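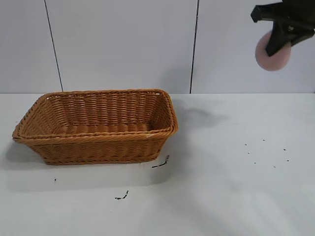
3 min read

12/30/21

Building mostly empty, heat turned down, me and the sponge. I said in October I would keep this diary until the project was graded, and I have skipped most of it, so I'm writing while the arm is where I left it and I can still be annoyed accurately.

The task, as Shakuntala Bajpai wrote it on our proposal: pick up a soft object, put it in the basket, let go. She is good at proposals. It sounds like something you could finish before lunch. We are on week 11 and I am still arguing with the letting go part.

The pink sponge is the one I trust the least. It's a flat round thing, and if the fingers close hard it folds, and then the grip check thinks we are holding something much thinner than we are. Fliller (our code, Wolfram's name for it, I voted against) takes that number and decides the grasp is bad and tries again. So today I loosened the closing force and ran it by hand, one step at a time, watching. Lift, pause, read the log. Move left, pause, read the log. I don't learn anything from letting it run at full speed except how fast I can reach the stop button.

Wolfram Hagedorn says we have 2,446 recorded attempts and that this is plenty. I went through the folder tonight and I don't believe it. A lot of those are the same start position with the basket set square to the wall, long side toward us, because that's how whoever is on shift puts it down. If I turn it a quarter of the way around I'd bet money we fall apart. He says the report doesn't ask for that. True. The report also has the word "robust" in it, in the first paragraph, and I didn't put it there.

I pulled 153 of the runs marked as successes and watched them back. Some are fine. In some the sponge catches on the rim and tips in, and I don't see how we get to claim that. The basket has a thick rolled edge and sides that slope outward, so it is a forgiving target to begin with. The Moreira team is using a straight-sided box and their number is lower than ours. Everyone in the class seems to think this means we are better. I would like to swap containers with them for one afternoon and see.

Other things, so I don't forget:

The table needs wiping. There are specks all over the right side and a couple of squiggly bits near the basket, and the depth filter is touchy enough already. I meant to do it and then sat down.

Shadow from the arm still moves the basket outline in the segmentation when the lights are on full. Shakuntala thinks it's my threshold. Could be my threshold. I've changed it around 50 times since October and can't say any of them was clearly better - which is sort of my complaint about the entire semester.

Bundard, the planner from the course kit, wants to go high and wide on every approach. Safe, slow. Fine by me, though Wolfram wants to cut the lift height for the demo so it looks quicker. I said show me the collisions first. He said there aren't any. I said there aren't any at the current height.

I don't hate this. I should write that down too, in case I read it later and think I did. When the sponge is up there and the log agrees with what my eyes are telling me, it's a good feeling. I just don't want to stand in front of people at Stostance and say a machine can tidy up when what it can do is move one sponge to one spot on a good day.

Tomorrow: wipe table, turn basket, rerun with the looser grip. Ask Shakuntala if "robust" can come out.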